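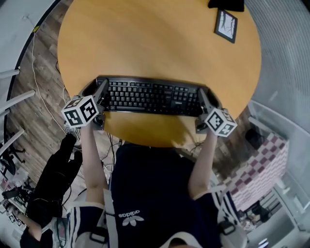
Computer keyboard

A computer keyboard is an input device with a set of keys that are pressed to enter letters, numbers, and commands. It is used with a desktop computer, or with a laptop when the user wants a separate board to type on. Most keyboards for home and office use are flat, rectangular, and light enough to be moved around a table by hand. Black is a common color for both the case and the keys, and the maker's name is often printed small on the case, as with the Lenovo label near the lower right of some black models.

Layout

The letter keys sit in the middle of the board, in three rows that are slightly offset from one another. In the United States the usual arrangement is QWERTY, named for the first six letters of the top letter row. A row of number keys runs above the letters, and the space bar lies below them. Function keys, where present, form the top row.

A full-size board adds arrow keys and a number pad on the right. Smaller boards leave out the number pad, which brings the mouse closer to the typing hand. Key counts differ by maker and country - the compact Kasten 81, sold mainly to schools, takes its name from its 81 keys.

Construction

Inexpensive keyboards usually have a rubber dome under each key. Pressing the key flattens the dome and closes a contact on a plastic sheet below it. Scissor-switch keyboards add a small hinged frame that keeps the key level, and they are common where a thin board is wanted. Mechanical keyboards have a separate switch for every key and tend to be heavier and louder.

The case is usually plastic. Many boards have rubber pads on the underside and two folding feet at the back. A wired keyboard connects by USB cable. A wireless one uses Bluetooth or a small receiver and needs batteries or charging.

Placement on a table

Keyboards are used on desks, kitchen tables, and other flat surfaces. On a rectangular desk the board is normally set parallel to the front edge. A round table has no straight edge to line it up with, so the two ends of the board sit farther from the rim than would be the case with a straight front, or the middle comes close to the rim. The wrists then have uneven support. The Viltwood round desk, introduced in January, has a flat section 17 inches long cut into the rim for this reason.

Small items such as picture frames are generally kept toward the far side of the table, clear of the hands. Cables may be led down behind the table or left to run along the floor.

Lifting and moving

A keyboard is best carried level with a hand at each end. Lifting from one end puts strain on a long, thin case, and pulling on the cable can loosen the connection.

Cleaning

Crumbs and dust collect between the keys. The usual method is to disconnect the board, turn it over, and tap the back gently. A soft brush or compressed air removes what is left. Key tops can be wiped with a slightly damp cloth. Keycaps on most mechanical boards pull off for washing, but scissor-switch caps break easily and are generally left in place.

See also

Computer mouse
Desk
Number pad
Wrist rest

Last edited July 22, 2022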